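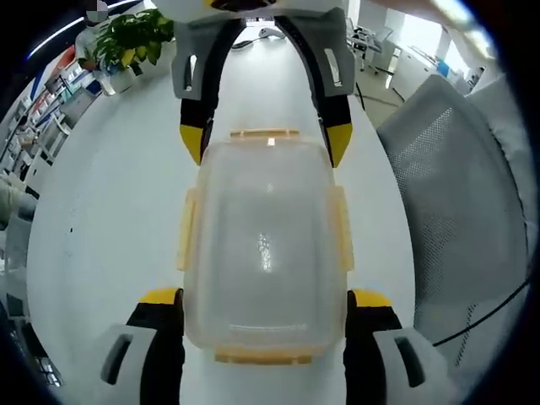
I canceled my Clendeo subscription on Tuesday. The catalog has over 200 games now, and I played 2 of them all year.

One was Alosgate, which I'd wanted for a while. It streamed fine until the third area, where the input lag made the jumps a coin flip. I bought it on disc and finished it in a week.
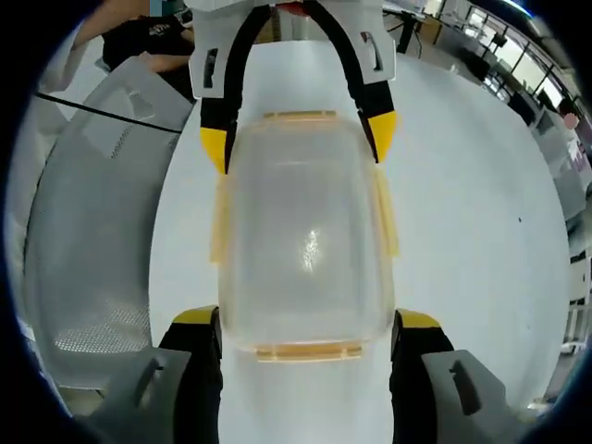
Plastic food container on a white tabletop.

The other was Prorkow, a farming game that doesn't care about lag. I put 70 hours into it and would have kept going, but it leaves the service in November and my save doesn't carry over to the store version.

I may sign up again if they add the Sakai racing games. For now I'm working through what I own.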